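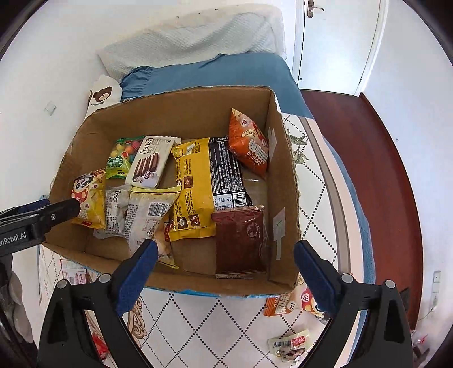
Vilgot Dalen wrote:
> Section 4 of the draft says a packet counts as placed once it is
> "fully within the container". Fine for a tin. What about a bag
> leaning in the corner with its point up? And do we really need a
> rule on which way the label faces? I have 311 takes to mark and
> would like to know before I start, not after.

Vilgot,

Leaning is placed. Sutrisno Yusof wanted "at rest, no part above the rim", and then we spent most of April on what a rim is when the box has been opened with a bread knife. I propose we keep your wording and add "upright or otherwise".

On labels: no rule. Back up, front up, sideways, all fine. Birneck asked for front up in the old guide and got 75 takes of people turning biscuits over with great care, which taught the arm to turn biscuits over with great care.

What I would like to keep, and make stricter, is 4.3:

Grip by the seal or the edge, never the middle of a soft bag.
Two grippers may share a box but not a packet, unless the task sheet says so.
Anything that starts outside the box is listed on the sheet. "Various snacks" is not a list, Ridwan.
Nobody eats the props until the take is signed off.

The last one is new. I leave you to guess how it got in.

Still open is 4.6, overlapping packets. Pristo's draft wants the top one moved first. Mine says nothing, on the grounds that gravity has already expressed a view. Comments by the end of the month, please, and trim your quotes. The last digest ran to 1,304 lines and 17 of them were new.

Dimas Sitompul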